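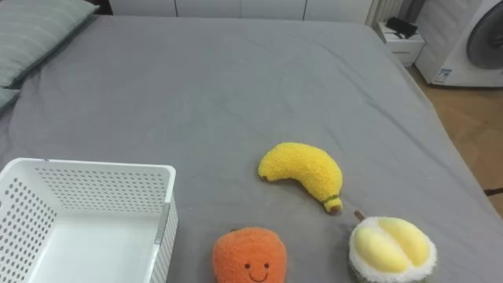
Dust mites are one of the more common troubles for a child with asthma, and most of them live in the bed. When our younger son got his diagnosis in April, we were given a good leaflet from the clinic, but it said little about how to do the work at home every week. So I have written down what we do. Begin with the bed itself, and take everything off it that is not for sleeping. A plastic basket with small holes in the sides, such as the white one on the grey sheet, is very practical for the soft toys. Air can pass through it, and you can wipe it clean in a minute.

Posted October 2020 by the Niltport Asthma Parents page

Soft toys

Let the child choose 2 toys which may stay in the bed at night. The others live in the basket, and the basket lives outside the bedroom. Read the label before you wash anything. If the toy can bear a hot wash, this is the best. If it cannot, put it in a closed plastic bag and leave it in the freezer overnight, then wash it cool afterwards. The freezing kills the mites but it does not remove what they have left behind, so please do not skip the washing. Dry the toys completely, also inside. A thick toy can feel dry on the outside and still be damp in the middle.

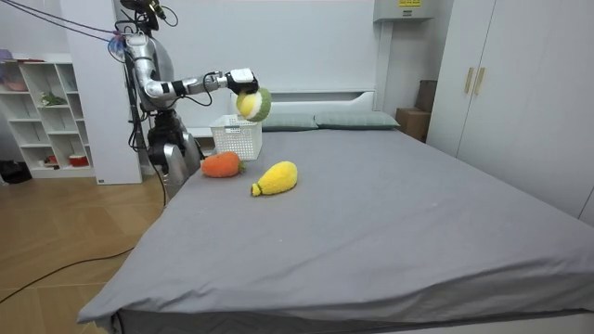

Sheets and pillows

We change the sheets every week and wash them at 60 degrees. Our old Eklund machine has a programme for this that takes a very long time, so I start it before breakfast. Pillows go in the wash every second month, one at a time, and only if the label allows it. Covers that close with a zip and keep the mites inside are worth the money. Ours came from Usow, the shop near the bus station, and cost 61 for the mattress and two pillows. Wipe the covers with a damp cloth when you change the sheets.

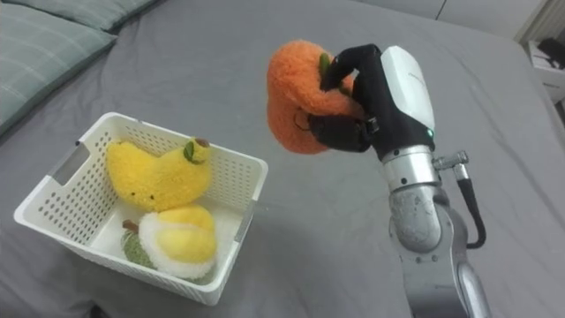 Grey sheet, pillows and a basket

Do not make the bed at once in the morning. Fold the duvet back, open the window and let the mattress air while the child eats. In the pollen season we keep the window closed in the morning, and our son has also grass allergy, so ask your nurse what is best for you.

Floor and air

Use a damp cloth for the dust, never a dry one, and do it when the child is out of the room. Vacuum under the bed too, and move the bed to do it.
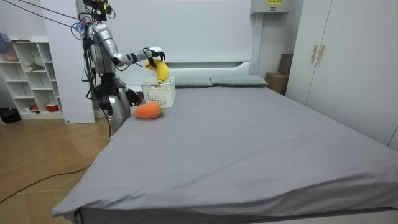 It is also good to keep the room a little cool. We had 21 degrees before and now we have less, and he sleeps with a thicker duvet. Hang wet clothes in another room. The Brirnalard flats, where we live, have small bathrooms without windows, so I leave the fan on after every shower.

The cleaning does not replace the medicine. We keep the preventer inhaler next to the toothbrush, morning and evening, and the reliever on the shelf by the front door, where all the family can find it.

This site uses cookies to remember your settings. Accept | Read more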